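The garment on the back of the chair

Araba Agbenyega has been mending other people's clothes for most of her adult life, and she still can't walk past a loose button 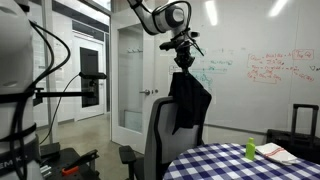

Black cloth over the back of a grey office chair

I'd brought a coat with me, obviously. You don't go and interview a mender without taking something that needs mending, and mine had a pocket lining I'd been losing coins through all winter. Araba Agbenyega had her hand through the hole before I'd sat down.

"Keys," she said. "It's always keys. People blame the coat, but it's the keys."

She runs Plidanix, a repair shop up a flight of stairs behind the market, with one big table, two sewing machines and a kettle that takes for ever. She started in a bridal shop at 19, hated nearly all of it, and left one November with a box of thread and 300 pounds. "I thought that would last me till spring! It lasted till the rent."

What she did like was the alterations. A wedding dress gets worn once, she told me, and everyone fusses over it, but a work jacket gets worn 500 times and then goes in the bin over a split seam. "I found that upsetting. I was quite a dramatic person then."

I asked what comes in most. Trousers, she said, always at the inner thigh, then jackets that have lived on the backs of chairs. She has strong feelings about this. The weight pulls at the shoulders, the hem gets trodden on or rolled over, and the collar loses its shape. "Put a hook on the wall. A hook costs nothing – well, it costs less than me."

Her Saturday class, Bite, takes 10 people at a time and is mostly darning. Radek Holub came along to fix one jumper and now teaches the beginners' table. He learned on his grandfather's socks, he told me while threading a needle without looking at it (I was very jealous). "My first darn was like a walnut. I wore it anyway, and I limped."

Does she think people are mending more? Araba pulled a face. Some are, she said, and they tend to be either very young or over 60. The ones in the middle say they haven't time, and she doesn't argue, having had two small children herself and a mending pile up to her knees.

My lining took her 30 minutes, with me talking all the way through it. She used a bit of striped shirt cotton, so there's now a flash of blue whenever I reach for my bus pass, and I love it. She handed the coat back and looked hard at my cuff.

"That button," she said. "Next week, please."

Contact us | Copyright 2021 | Back to top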